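Njoroge Mollel
April 2023

Recalibrating the bathroom robot after the gripper swap

The robot went back on the floor last night, so I'm writing down what was done to it while I still remember the order. Most of this is for Meron, who takes over the machine when I'm away, and for me in December when I will have forgotten all of it.

The symptom was on the right arm. Closing commands were finishing early. The controller reported the fingers as closed, the object was in them, and then the object slid out on the lift. It did it with a towel, with the rim of the wastebasket, and with a toothbrush cup. Heavier things held better than light ones, and I lost a day to that because it pointed at force control when force control was fine.

The gripper was measuring its own width wrong. After I changed the finger mounts on the right side, the zero position moved, and I had not re-homed the gripper. The software thought there was an object between the fingers when the fingers were only near it. At slow speed the contact threshold masked the error. At normal speed it didn't.

The order I would use next time:

Power down at the body, wait for the indicator to go out, then take the fingers off. I had been doing this with the arms disabled in software and the bus still live. It works until you bump the wrist and the joint driver faults, and then you are restarting everything anyway.

Clean the mounting faces. There was a film of something on the right carriage, probably soap, since the machine spends its time in a bathroom. A film under a finger mount is enough to tilt it. I used isopropyl and a lint-free cloth and then did it again, and the second cloth was still gray.

Fit the fingers, tighten the screws alternately, and close the gripper by hand against a flat gauge before applying power. If light shows on one side of the gauge and not the other, take it apart again. Mine showed light at the tip. The cause was a burr on a Grirnik mount, and a few strokes with a fine file removed it. The mounts are otherwise good. I would order them again, but I would run a thumbnail over the faces first.

Re-home with nothing in the jaws. This sounds too obvious to write down. The homing routine drives to the hard stop and stores that as zero, and it will just as happily store the thickness of a cable tie somebody left in there.

Then open to full width and read it back. The right gripper should report 89 mm with the current mounts. If it reports more than that, the zero is wrong, and no amount of tuning further up will correct it.

The left gripper I left alone apart from cleaning. The two sides do not carry the same fingers at the moment. The left has metal fingers with no tips on them and the right has the black tips. Lensa Lemma argued for making both sides match, and for anything symmetrical she is right, because carrying a tray with mismatched friction makes it creep toward one hand. In a bathroom most of what we ask for is done with one hand, and I want the bare metal on one side for getting behind thin edges. The mismatch stays until we have a task that suffers from it. The configuration file now has a separate friction value for each arm. Before this week it had one value, copied twice, and the comment next to it said "check this."

With the grippers sorted I moved on to the head camera, which had its own problem. The pan joint had been knocked at some stage and the camera mount had rotated on its bracket. You could see it in the overlay: the drawn fingers sat to one side of the real ones, and the error grew with distance. A constant offset would have suggested the arm base. Growth with distance usually means an angle, and an angle usually means the bracket.

I marked the bracket with a paint pen, loosened it, squared it against the head plate, and tightened it with threadlocker. Then came the usual routine with the board held in the gripper and the arm moving through a list of poses. The stock list is written for an open room. In a bathroom it drives the left elbow toward the vanity, so I cut out every pose that crossed the counter line and added replacements lower down and farther forward. The first pass still stopped on a protective fault because I had measured the counter edge from the wall and had forgotten that the top has a raised ledge at the back. I had measured from the face of the ledge. Measure from the tile.

Glossy surfaces are the other trouble. Ceiling light bounces off the floor tiles straight into the camera, and the corner detector finds corners in the reflection. I turned the exposure down and rejected any pose where the board overlapped the bright patch. The residual after that was under 2 mm at the far end of the workspace, and I stopped there. Mulugeta gets lower numbers in the workshop, with a matte floor and a backdrop, and his numbers are of no use to me in a room faced with polished stone.

The depth sensor also does not believe in the shower glass. It sees the shower floor through it and gives the tiles back as free space to reach into. There is a thin metal strip on the edge of the partition that shows up intermittently, and the planner treats it as a free-standing post that comes and goes. I have put a fixed keep-out box in the map for the whole partition and padded it on the robot's side. It is a crude fix. It costs us some reach on the right, and on that side the space between the partition and the door frame is already tight. The alternative was trusting the strip.

Then the base. Two notes.

The doorway has a raised threshold, and the base will climb it if it approaches square and will not if it approaches at an angle. One wheel goes up first, the body tips, and the tilt sensor cuts the drive. I moved the approach waypoint back so that the machine has room to line up before it gets there, and I lowered the crossing speed. Ayana Alemayehu suggested a ramp. She is probably right about that as well, but the house we are working in belongs to a family in Cindville who are being very patient, and I don't want to screw anything to their floor.

The stop distance in front of the door is now 400 mm, taken from the front of the body to the face of the door. It used to be shorter. At the shorter distance the right arm had to fold back on itself to get at the lever, and the wrist camera saw nothing but forearm. At the new distance the elbow stays out. The lever is on the right-hand side of the door, close to the jamb, so the right arm is the natural one to use, and the palm comes in from above and presses down. Grasping the lever is possible but gives you nothing. If the door sticks, a grasp transmits the full load into the wrist, and a press just slips off.

The wastebasket stands at the foot of the same jamb, directly where the right forearm wants to swing. I considered asking for it to be moved. People keep a basket where they keep a basket, and the machine has to cope, so it is now in the map as a movable obstacle and the arm comes in over it. The open wicker gives a ragged depth image with holes all the way through, so I fit a cylinder to it and use the cylinder. The white tissue or liner bulges over the rim and changes shape every time somebody throws something in, which means the top of the cylinder needs headroom. I gave it too little at first. The fingers dragged across the white stuff on the way past and hooked it, and that was a quarter of an hour with scissors.

After all of this I ran the acceptance sequence. It goes: drive to the door stop, open both grippers, raise both arms to the ready pose, hold, reach for the lever, press, release, return to ready. There were 109 repeats with the grippers logged at every step. The width on the right side stayed where it should. The left drifted slightly as it warmed up and then settled. There were a few failures near the start, all on the press, and all the same: the palm landed too close to the pivot end of the lever and didn't have the leverage. I shifted the contact point outward toward the free end and they stopped.

Things still open. The cable at the right wrist rubs on its cover in the fully folded pose, and I want a sleeve on it before it wears through. Allwood sent the wrong length of sleeve. The Nanayakkara charger in the hall runs hot when the base docks slightly off center, and I have not decided if that is the contacts or the dock. The tilt sensor threshold is a guess that happens to work.
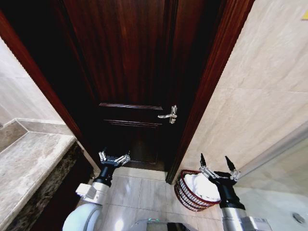 Meron, the ready pose is saved in the shared folder under your name, along with the old one in case you need to compare. Check the gripper zero before you run either of them. If the width reads wrong, stop and re-home before touching anything in the planner, and write down what it said first.

Contact: use the form on the about page. Copyright Njoroge Mollel. Back to top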